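Malten Dining Cell, simulation package
Setup and care

The package contains one humanoid robot, one dining room and the Zondasis control files. Load the room first and the robot second. If the robot is loaded first, its feet can start under the floor level and the balance check will fail with code 102.

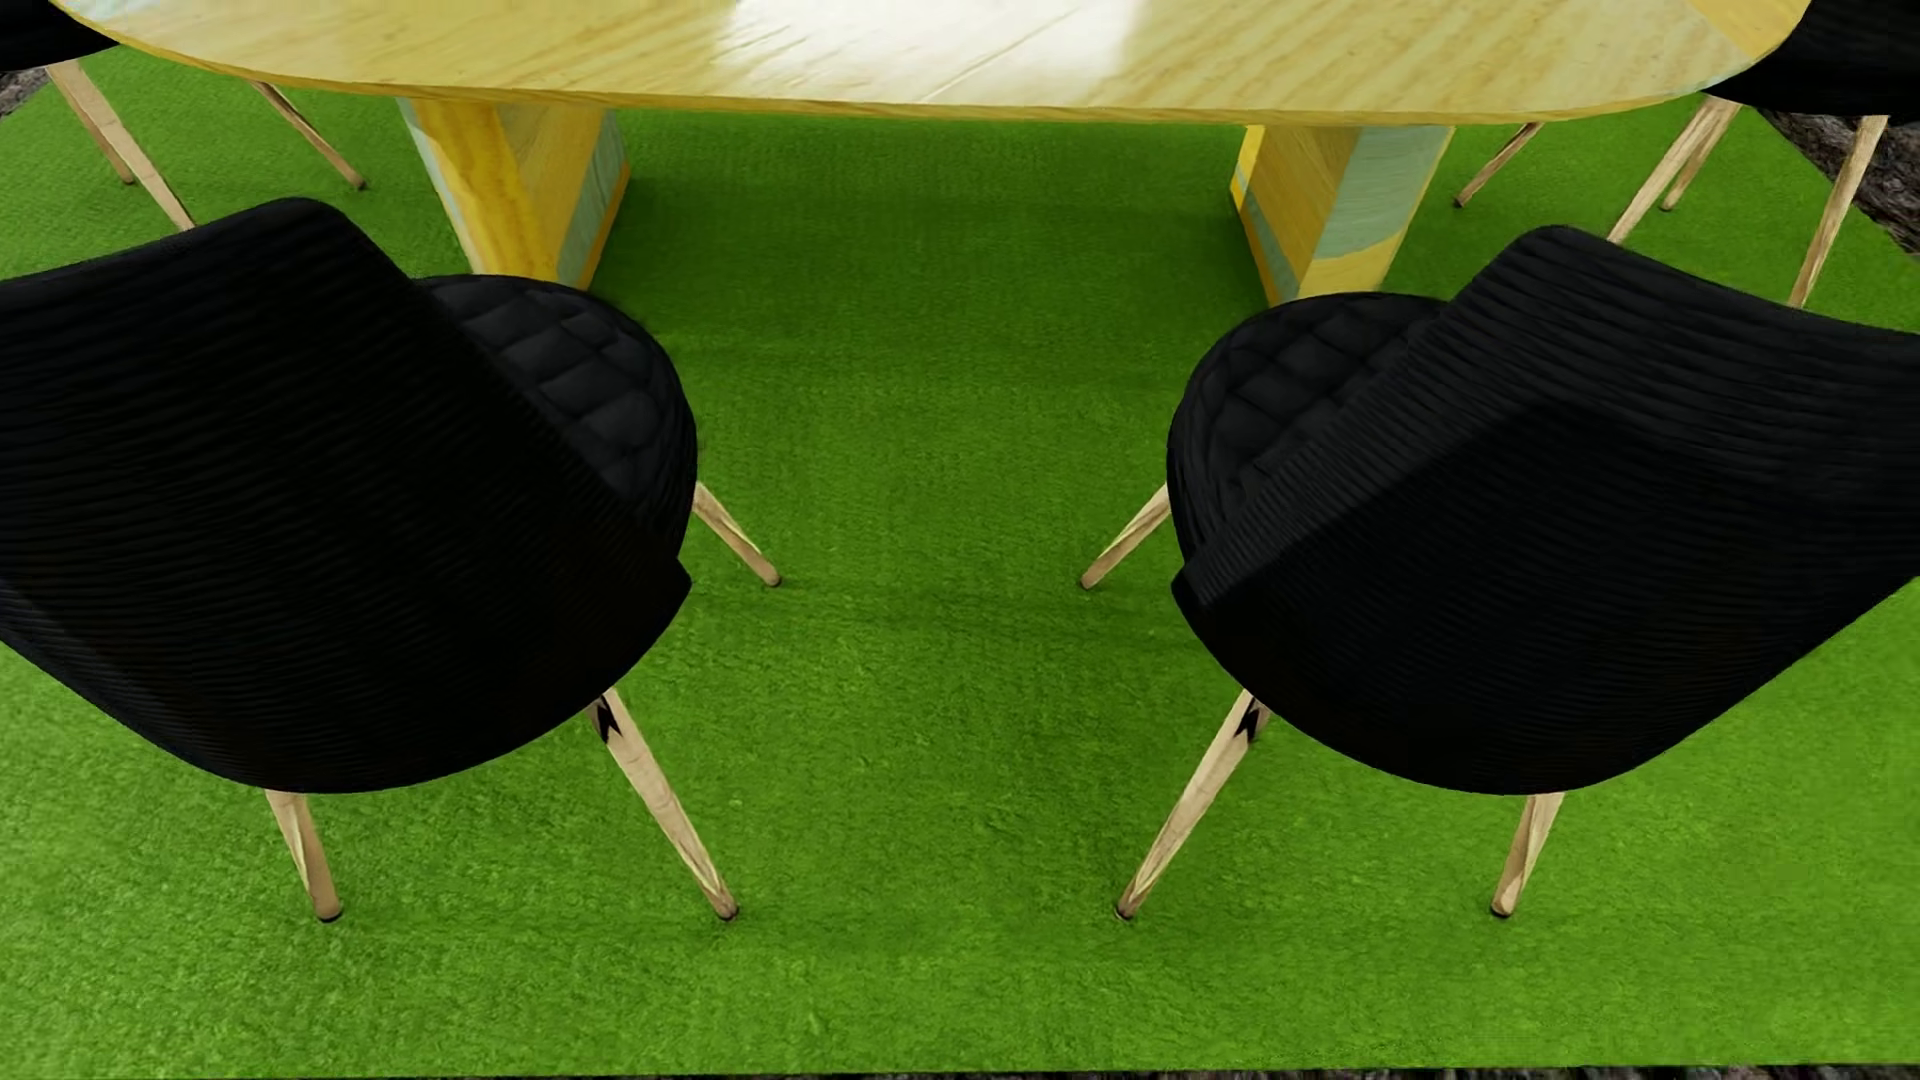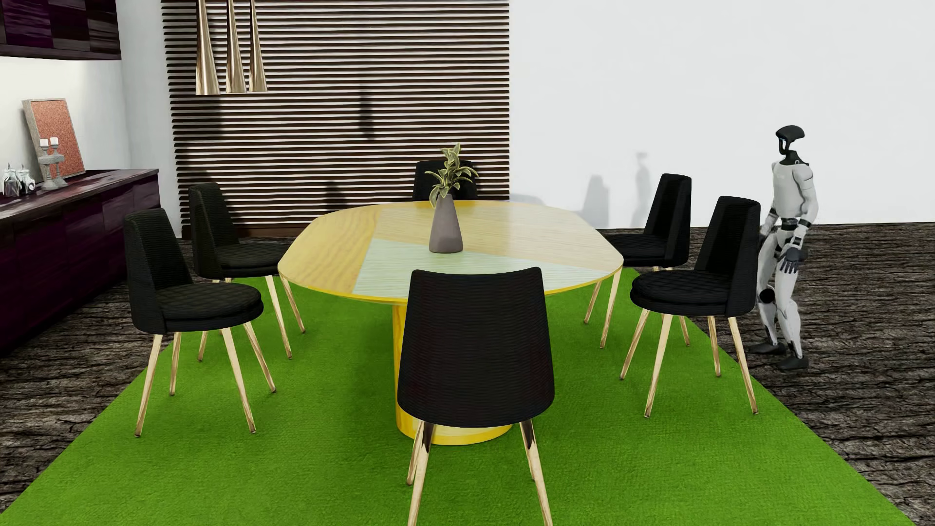
Dining room with the green rug and black chairs.

Can I change the friction of the rug without building the room again?

Open the floor table, change the value in line 20 and restart the controller. The room files stay as they are. After the restart, run the standing test for 800 steps before you send any walking command.

Part no. 639. Setup notes by Gleice Teixeira, revised July 2026.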